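Naming rules for left and right arms in a two-arm simulation task?

Posted in Automation > Good practice
9th April

Viola Serra

Hello all! I've been lurking since February and I finally have something worth asking.

I'm putting together the written rules for a set of simulated two-arm tasks. Household things: put the slippers on the shoe rack, hang up the mug, fold the towel. The episodes get played back and scored by people who didn't build the tasks, and the rules have to be clear enough that two scorers working apart give the same mark. Last time I tried, they agreed on 43 episodes out of 100. Ouch!

When I read through the disagreements, most of them came down to the words "left" and "right." Our main view faces the robot, so its right arm shows up on the left side of the screen. Half my scorers wrote it one way and half the other, and the task text (mine, I'm sorry to say) did both in the same paragraph.

The slipper task is where it hurts most, because there are two of everything.

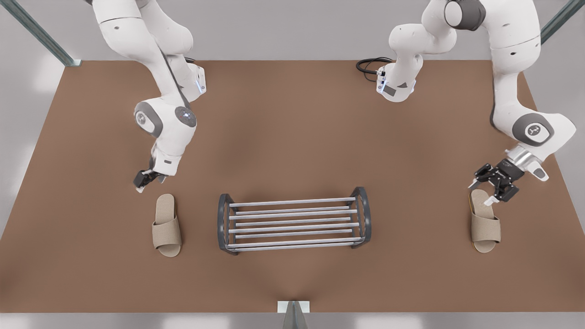 Slipper task, both grippers open. The robot's right arm is on the left of the view.

So, is there an accepted convention? And while I'm at it, how strict should the starting rules be? I'd love to let the arms begin in slightly different places each time (it makes the set so much richer), but I don't want a start where a gripper is already closed on something. Any rules of thumb very welcome, including for what counts as finished.

Mairéad Ó Dálaigh

What a fun problem, and you're already most of the way there by noticing it!

For the arms, use the robot's own left and right, always, everywhere. The camera can move, somebody will add a second view, and the labels in your joint data almost certainly follow the robot anyway. Put it in the first line of the rules, before the task name even, and put it in again on the scoring form.

For the objects, I'd stay away from "left slipper" and "right slipper" completely. It can mean the side of the view, the side of the robot, or the foot it goes on, and you will get all three. We had a sheet for the Flaltevero tasks that named objects by where they began, from the robot's side: "the slipper that starts on the right-arm side." Clunky to read, I know, but once it has that name it keeps it for the whole episode, even if the arms swap it over. We gave each one a short ID as well, and after a week everyone just used the IDs.

Starting rules, as we wrote them:

Both grippers open and touching nothing.
The target surface clear. For you that's an empty rack.
Every object at rest on the table and inside the reach of at least one arm.
Objects the right way up, unless the task says otherwise.
Arm positions may vary inside a box you define and write down.

Your picture would pass the first two as I read it. A gripper can hover right over its slipper and still be a legal start, but do decide on a minimum gap and let the simulator check it. People are hopeless at judging a small gap from one camera angle, me included!

For the finish, write down what must be true at the end and for how long. Ours said that each object is supported by the rack only, both grippers are open and clear, and nothing moves for 9 simulated seconds. Then decide separately whether toe direction matters. If you care about the pair facing the same way, say so in the rules and give it its own box on the form. Mixing it in with "placed" was what wrecked our scores the first time.

After we rewrote the sheet our scorers agreed on 91 episodes out of 100. I did a little dance in the kitchen.

Gallagher

just flip the camera so its behind the robot, then left is left. problem solved

Zitberg

Agree with Mairéad on nearly all of it. Flipping the camera helps the scorers, but then the arms can hide the objects from you, so check that before you move anything. I'd keep the front view and draw an L and an R on the playback. It took me one afternoon to do in our viewer.

Two additions. Give the rules a version number and store it with every episode. You will change the finish rule at some point, and old scores under a new rule are worthless unless you know which is which. Also write a rule for contact between the arms. With a rack in the middle and a slipper on each side they will both want the same space, and you need to say whether a light touch is a fail, a note, or fine. We log it as a note and only fail it if an object gets knocked out of place.

If you're on the Zuler template, there's a free text field at the bottom called "conditions" that everyone skips. Good spot for the start box limits.

Viola Serra

This is wonderful, thank you! I've already put the robot's-own-side line at the top and I'm renaming the slippers tonight. Zitberg, would you share how you did the L and R overlay? Our playback tool is pretty bare, but I'm happy to tinker.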